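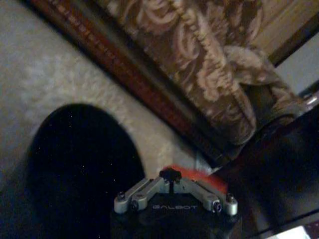 Chapter 4: Why We Grow Fond of Film Stars

Most of us can name an actor we would happily watch reading out a bus timetable. We may not have met them, and we may not even like all their films, and yet when a new one opens we find ourselves in the queue. This chapter asks how that fondness comes about - and we shall take our time over it, for it is a pleasant question to linger on.

We begin in Mindatdale, where the old Korik cinema had 434 seats and filled them most Tuesday evenings. Its owners kept a tally of which films were asked for again. Of 41 titles brought back by request, 20 were period dramas, and the same few faces turned up in them year after year. Keep those faces in mind when you reach the Clivero survey, in which 258 filmgoers were asked why they had bought their tickets.
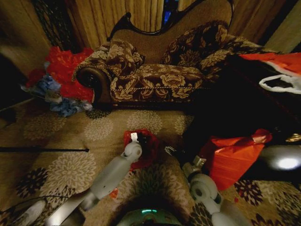 Figure 4.1 A Victorian-style chaise with floral upholstery and matching cushions.

Before reading on, jot down three performances you remember well (your own choices, please, not your teacher's!) and a line on what you liked in each. You will need your notes for the Heo exercise in Section 4.2.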